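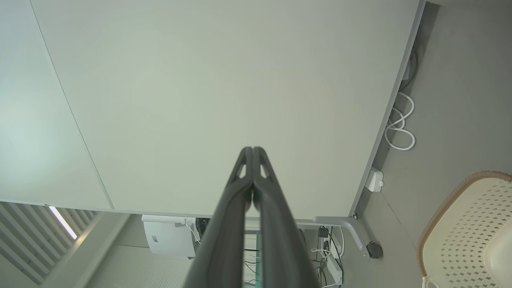
Two gray gripper fingers in front of a pale tabletop.

Brarkton Household Hazardous Waste and Recycling: Frequently Asked Questions

Last updated 21 June 2020

Who can use the drop-off site?

Anyone who lives in Brarkton or in the township of Guerra. Bring a driver's license or a utility bill with your current address. Renters are welcome on the same terms as owners. If you are dropping off for a parent or neighbor, bring something with their address on it.

Businesses cannot use the household program, even for small amounts. See the question on businesses further down.

Where is it and when is it open?

The site is on Zetholm Road, past the county garage. Use the second gate. The first gate is for trucks only and the attendant there will send you back out to the road.

Drop-off is open Wednesday and Saturday mornings, April through November. From December through March we are open by appointment only. The yard waste pile closes when the ground freezes and reopens when the sign goes up.

What do you take?

Oil-based paint, stain and varnish. Paint thinner and solvents. Weed killer and bug spray. Pool chemicals. Antifreeze, motor oil and old gasoline. Fluorescent tubes and compact bulbs. Rechargeable batteries. Mercury thermometers and thermostats. Propane cylinders, the small camping kind and the 20-pound kind.

What don't you take?

Ammunition, fireworks and flares — call the sheriff's office. Medicine goes in the box in the lobby of the police station. We don't take smoke detectors, asbestos, tires, or anything in a container bigger than five gallons. Medical sharps are not accepted at any county site.

What about latex paint?

Latex paint is not hazardous and we don't accept it. Take the lid off and let it dry out, or stir in cat litter until it won't pour. Once it is solid, put the can in your regular trash with the lid off so the driver can see it is dry. Full, good cans can go to the reuse shelf if the label is readable.

What is the reuse shelf?

Usable products that other residents can take home for free. You sign a sheet and take up to 11 items per visit. We don't test anything on the shelf and can't tell you how old it is. Pesticides never go on it.

How should I pack my load?

Keep everything in its original container if you can. Never mix products together. If a container leaks, put it inside a bigger one with a lid, or in a bucket with cat litter. Tape the ends of lithium batteries. Set boxes in the trunk or truck bed, away from passengers. You will not get the boxes back, so don't use a tote you want to keep.

Is there a charge?

Household hazardous waste is free. Electronics are charged by the piece:

Computer monitors, flat: $8
Tube TVs, any size: $25
Printers: $5
Cables, keyboards and mice: free

Cash or check. The card reader in the booth is not in service.

Do I need to stay in my car?

Yes, for now. Stay in your car with the windows up and the trunk unlocked, and staff will unload for you. If your trunk doesn't open from inside, open it before you join the line. Please wear a mask if you need to talk to the attendant. The reuse shelf is closed until further notice.

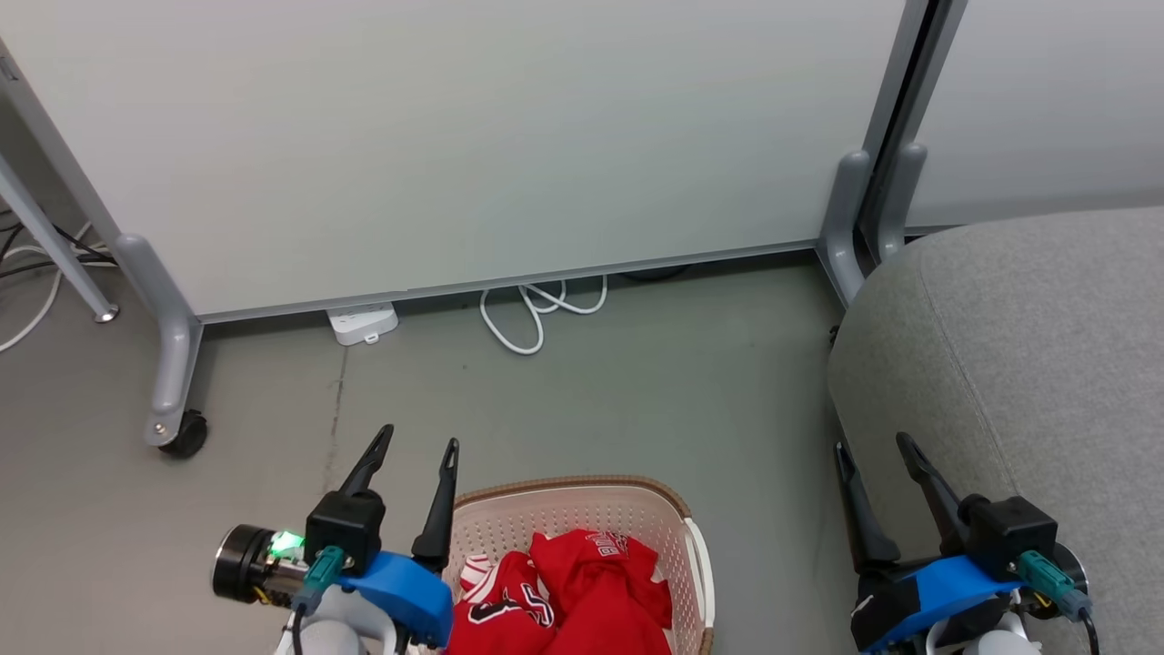

White panels on gray metal supports, with a caster.

How much can I bring at once?

Up to 15 gallons or 100 pounds per trip. If you are cleaning out a garage or a farm shed, call first and we will set a time. Large loads that show up without a call may be turned away if the storage building is close to full.

Where does it all go?

Motor oil and antifreeze are recycled. Propane cylinders are emptied and scrapped. Everything else is sorted, packed in drums and picked up by our contractor, Grolula, which hauls it to a licensed treatment plant. Last year we took in more than 800 gallons of oil-based paint and served 3,008 households.

I run a small business. What are my options?

Businesses that produce small amounts of hazardous waste can make an appointment on one of the 2 business collection days each year, in spring and fall. You pay by the pound, and you need to send a list of what you have ahead of time. Landlords clearing out a rental unit count as a business. Home day cares do not.

Can I put rechargeable batteries in my curbside bin?

No. They have started fires in the trucks. Ordinary alkaline batteries (AA, AAA, C, D and 9-volt) can go in the regular trash.

My curbside recycling was left behind. Why?

Check for a tag on the cart. The usual reasons are plastic bags, food, or a cart set out too close to a parked car. If there is no tag, call by noon the next day. Glass is not collected at the curb in Guerra and has to be brought to the drop-off.

What do I do about a spill at home?

For a small spill, cover it with cat litter, sweep it up into a bag and bring it in. Don't hose it into the street, because the storm drains run straight to the creek. For a large spill or strong fumes, leave the area and call 911.

Who do I call with other questions?

Noeline Sheehan, program coordinator, at the Public Works office, weekdays 8 to 4. Leave a message if the line is busy. Calls about missed trash pickup go to the hauler at the number on your cart.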